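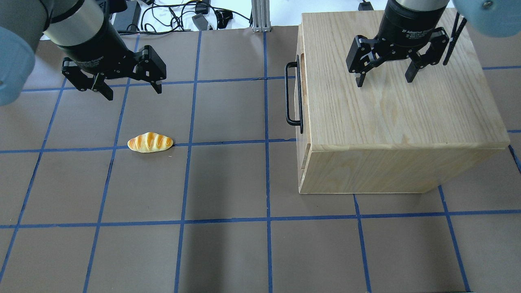
# Jurkgate Drawer Cabinet, Model 214

The Jurkgate is a small tabletop cabinet supplied by Tileck to schools, day centers, training rooms and workshops. It holds light articles that are taken out and put away many times a day, such as toy food, counting pieces, craft supplies and small hand tools. The cabinet is delivered assembled, and the drawer is already fitted on its slides.

## Construction

The body is a plain box in light wood with a clear finish. The top is broad and flat, and its grain will differ from one cabinet to the next. Buyers who order several units for one room should expect some variation in tone, as the boards are not matched before assembly.

The drawer is made in the same light wood as the body. Its front stands slightly taller than the box behind it and carries a black metal bar handle. The handle may be gripped with the whole hand or hooked with two fingers, and customers have asked for this in rooms used by young children and by persons with limited hand strength.

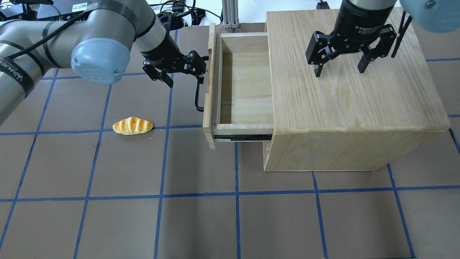 *Model 214 with the drawer pulled out. The black slide rail is mounted beneath the drawer box.*

Metal slides carry the drawer. Each production batch is sampled, and the sampled drawers are opened and closed 3,000 times before the batch is released. Batches made after March are tested to 4,000 cycles.

## Placement and Use

The cabinet should stand on a level surface that bears its full base. Enough clear space must be left in front for the drawer to travel its whole length. On polished tables, a sheet of heavy paper under the cabinet protects the tabletop. Where several people share one table, Tileck recommends that the surface be marked out in squares with painter's tape, so that the cabinet and the articles in use are returned to agreed positions after each session.

Heavy items should not be placed in the drawer or leaned on it while it is open. The top may be used to set down light articles. 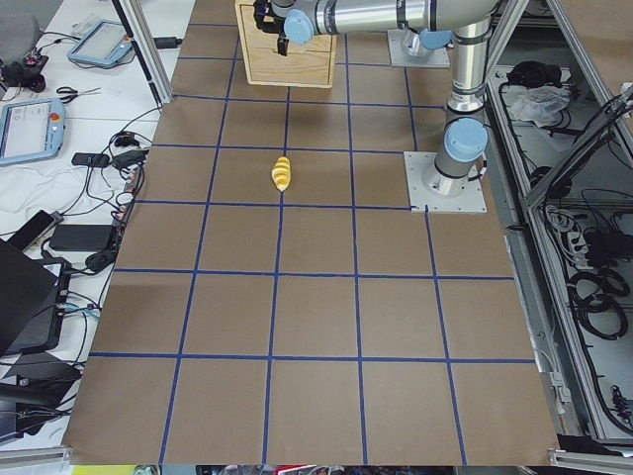
Rawan Saliba writes that the drawer runs well but that she would have liked a divider: "We keep three kinds of pieces in ours and they end up mixed by noon. A loose tray solved it, though I would have paid for a fitted one." A fitted divider is under review and will be offered separately – it will also fit cabinets already sold.

## Care

Dust the wood with a soft, dry cloth. Marks may be removed with a cloth that has been dampened and well wrung out, working along the grain. Do not use scouring pads, solvent or wax polish. The slides need no oil. If the drawer begins to drag, remove dust from the rails with a dry brush.

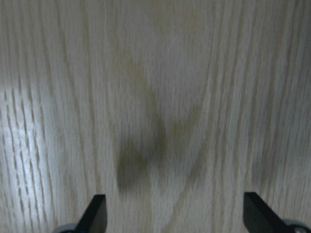
Can the top be sanded and refinished if it becomes scratched?

Light sanding with fine paper is acceptable, provided that it follows the grain and that a clear finish is applied afterward. Refinishing does not affect the warranty on the slides or the handle.

## Ordering and Returns

Orders are accepted in writing from institutions and private buyers. Unused cabinets may be returned within 90 days in their original packing. Replacement handles, slides and screws are kept in stock and may be ordered under the model number. Inquiries should be addressed to Omar Dabbas, Tileck Customer Office.

Page revised 5/8/26.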